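Teleop demos: how hard should the fingers press on a foam pad?
Started by glennox_48, Saturday, December 27, 2025

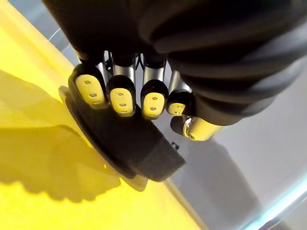

Wrist camera view, fingertips on the foam pad.

glennox_48 wrote:
I'm recording demos with the glove for a pick up and place task at our Zusthorpe workshop. The foam squashes, so I tend to grip too hard and the policy copies me. Over 2000 steps of training and it still squeezes. Should I throw the demos out or keep going?
Gregor

usero wrote:
Throw them out. It will only learn what you show it. Record 48 clean ones with a light grip and start again.

bnisbet wrote:
I disagree. Keep them and add new ones with a lighter grip, labelled separately. We did that at Grillthorpe in January and it was fine. Also check where your thumb is. In your picture it's hanging over the grey, not on the foam, so the fingers could be doing all the pushing.
Blair

usero wrote:
Mixing them gave me a policy that switched between two grips halfway through a lift. I wouldn't do it.

glennox_48 wrote:
Thumb is a fair point. The glove thumb has always lagged on mine. Would moving the hand by hand be better than the glove?

karaca wrote:
For foam, yes, I think so. You feel the push back, and with the glove you don't. It's slower and your arm gets tired.

bnisbet wrote:
And your own hands end up in the wrist camera. I'd recalibrate the thumb first, then do a short batch and compare.

glennox_48 wrote:
OK, will do the thumb tonight and post the force plots on Monday.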